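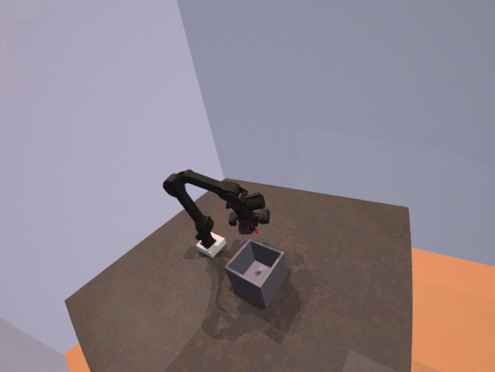
Can a grasp planner that scores well in simulation be trusted on a real cell?
Up to a point, and the point comes sooner than the release notes suggest.

Flolivance shipped the new version of its planner on a Tuesday, and by the afternoon three people had forwarded me the headline number. We ran it against our own bin task in Hevgate before forming an opinion. The setup is deliberately dull: one black arm on a small white base, one deep gray box with thick walls, a mottled brown tabletop, bare walls behind. The box sits at an angle to the base, and I have seen older planners make a mess of that.

Nicanor Zapata set up the batch, 2584 episodes with the object pose and the box angle drawn fresh each time. The planner gets 300 milliseconds to return a path. If it misses the deadline we log a failure, even when a perfectly good path turns up a moment later. Flolivance's own script doesn't do this. It waits. I would like to know which customer has a line that waits.

Some of it is good. The approach into the box is cleaner than before, and the wrist no longer flips over on the way out, a habit that cost us most of July. The collision checker finally treats the box walls as solid with thickness. The old one used thin sheets and clipped the rim whenever the gripper came in low.

My complaints are with perception. The stock demo reads the object pose straight from the simulator, so the planner always knows exactly where the part is. Swap in Pereyra, our pose estimator, and the trouble starts in the corners of the box, where the walls hide most of the part from the camera. The planner takes a bad pose with full confidence and drives at it. There is a confidence field in the message. I went looking for where it gets read and found that it gets logged.

Color helps more than it should, too. A bright red part against black fingers and a gray box is a gift to any segmenter. Nicanor is rerunning the batch with parts in the same gray as the box, and I expect a less cheerful plot.

If you want to repeat this, the config is in the Nornard repo under bin_angle. Set the deadline flag to hard, turn off ground truth poses, and use 2 workers - more than that and the timing figures drift on our machines. Send me your logs, especially if they disagree with ours. We are staying on the old version for the real cell until the gray parts are done.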